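Wednesday, February 5, 2025
Bench notes – Breditano gripper kit on trial, PC teardown/refit cell

Trial unit is the Breditano two-finger kit plus their "Bramo" job software. Quote is from Rostau (reseller). Trial period ends in March, so need a yes or no before then. Writing this up as I go, will tidy later (probably won't).

What we want out of it: drives in and out of desktop towers, in caddies, case on its side. Memory next. CPU only if the rest goes well. Cables stay with people for now, the kit brochure says otherwise but I'm not buying on that.

Setup. Case laid down flat on the slotted table, panel off, open side up. Fixture plate to the left of it. Arm comes down from above. Printed the fixture plate to Rostau's drawing, took two goes, first one the slots came out tight. Scraped them with a file and then gave up and reprinted with more clearance. If anyone reuses the drawing – open up the slots before you print, don't trust the numbers on the sheet.

Mounting the gripper: adapter ring fits fine. Screws supplied, hex, all one size, good. Manual has the torque table on a different page from the picture you need it for. Cable exit is stiff and wants to pull to one side, gave it a longer loop so it doesn't tug when the wrist turns. Check the loop again before any long run.

Software install was slow. Bramo wants its own network port and won't say so until it fails. Error text is just "link not ready". Rampersad's old config file got me most of the way, change the address and the tool offset and leave the rest alone. Saved a copy in the shared folder under breditano_trial.

Taught the drive job first.

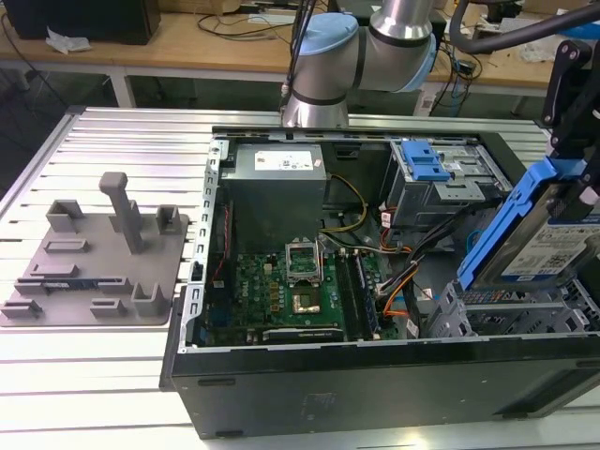
Drive in blue caddy, on the way to the right-hand bays. Socket open and empty.

Caddy is easier to hold than a bare drive, no suprise. Problem is the angle going in. If it's tilted when it reaches the bay mouth the rail catches and then the gripper just keeps pushing till the force limit trips. Default limit is 60 N. Way too much for a plastic caddy. Set it to 35 for approach and 16 for the last bit. Note the menu shows the approach limit and the insert limit with the same label, "Fmax", so look at which tab you are on. I changed the wrong one first.

Also there is a "soft seek" option that wiggles the part a little while it looks for the slot. Worth having on. It's off by default and buried under Advanced. Amplitude 2 mm is fine for bays. Don't use that for memory, would want far less, haven't tried.

Release: fingers open wide by default. In the bay area there is no room for that. Set partial open in the tool page. It goes back to full open if you reload the job!! Told Rostau, they say known, fix coming, no date.

Wrist camera. Comes with the kit as the paid option, not the base price. Picture is decent, but the gripper takes up a lot of the lower half and what you want to see is often right behind a finger. Could be moved up on a longer bracket. Breditano sell one. Of course they do. Could also print our own, ask whoever has the printer free.

Lighting matters more than I'd like. Shiny sheet metal inside the case throws off the edge finder. Dull cases should be better, need to find one and check. Tried turning the exposure down by hand and leaving auto off, more steady after that. Write the value on the job sheet, it isn't stored with the job either.

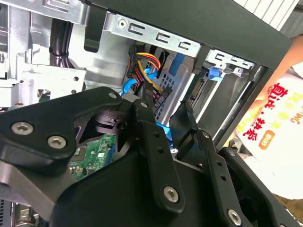

Cable clearance is the other big one. Power leads and data cables sit just where the fingers need to go when you reach for the bays. The software has keep-out boxes but they are fixed to the case model, and wires don't sit in the same spot from one tower to the next. So either we tie them back by hand before each run or we make the box big and lose reach. Tie back for now. Adding it to the prep list:

- panel off, case flat, pushed up against stops
- loose leads tied back from drive bays
- check caddy latch moves freely
- tool page: partial open ON
- exposure manual
- force limits, both tabs

Finger shape. The long thin links do get down into tight places, I'll give them that. Linkage is open though, gaps between the plates, and a thin wire could get in there. Ask Breditano about a sleeve or cover. Their parts list has one for the bigger model, not this one as far as I can find.

Support so far: Rostau answer mail same day, polite, pass anything hard up to Breditano and then it goes quiet. Phone is better than mail. Spare fingers are in the quote, spare pads are not, and pads are the bit that will wear. Get pads added before anybody signs.

Cost – not copying the numbers in here, they're in the quote. Main thing is the Bramo license is yearly and per arm, and the job files won't open without it. Don't love that. Asked if there is an export to plain text, waiting to hear.

Where I am on it: hardware yes, leaning. Software needs the reload bug sorted or I'd be nervous leaving it with the evening shift. Camera option maybe, depends on bracket.

To do
- same drive job on a second tower, diffrent make, same limits
- memory job, low force, new fixture slot needed
- try fingers w/ tape pads vs supplied pads
- ask Rostau: pads, export, sleeve, date for reload fix
- print camera bracket, longer
- put the prep list on the wall by the cell

Left the arm parked high and the controller on. Job is saved as drive_in_04, ignore 01 to 03.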